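Workshop notebook, Plekier project – May
Subject: lollipop jar as a counter display, holes in the lid

The purpose of this entry is to record how the jar behaves as a display stand, before the Okholm counter layout is settled. Frauke Böttcher asked for the notes to be kept with the drawings. The jar stood on the joined tables, away from the seam.
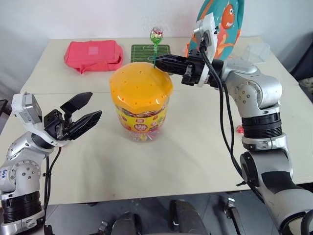
The lid is the part of most interest to us. It is domed, with faceted sides, and the holes continue from the top down on to the sloping faces. A lollipop placed towards the back right, with its green stick upright, leaves the label clear from the front, and this position is recommended as the first to be filled. The sloping holes should be left until last, subject to Pascual Ledesma's view on the angle.

Stock should be checked against the label before any jar is opened. Ledesma's order sheet gives the contents by weight only, and the sheet is to be amended. 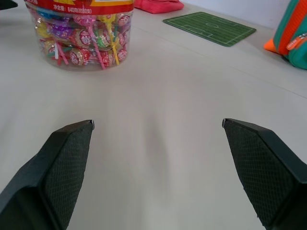 Net contents as printed on the band: 840 g, approx. 80 pieces.

The sticks inside lie in all directions. It is therefore proposed that the lid be filled from a separate tray, with up to 10 lollipops set out beforehand. Baumgart can supply a suitable tray; the quotation is filed under 453.

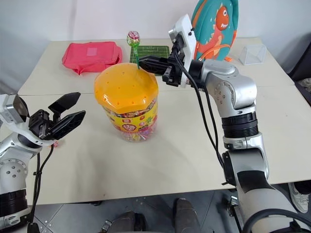

Ludger Ehlers
Workshop Supervisor, Displays

Height remains the open question. A lollipop in the lid adds considerably to the height of the jar, and the shelf drawing makes no allowance for it. I have asked Bastien Millet to raise the upper shelf by 8 cm on the drawing and to return it to me for signature. Should Okholm object, the alternative is a single row along the front of the counter, with 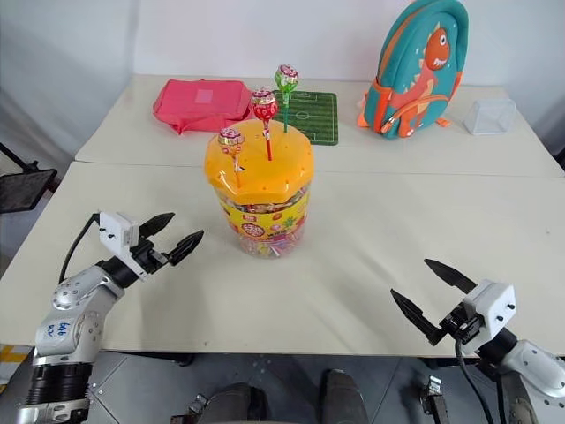 the upper shelf omitted altogether. Detlef Harms prefers this second arrangement – it saves 2 brackets per bay – but has not yet seen the revised measurements. The drawing number stays the same in either case.

Outstanding: diameter of the holes, to be taken with the small gauge. Gauge is at present with Harms.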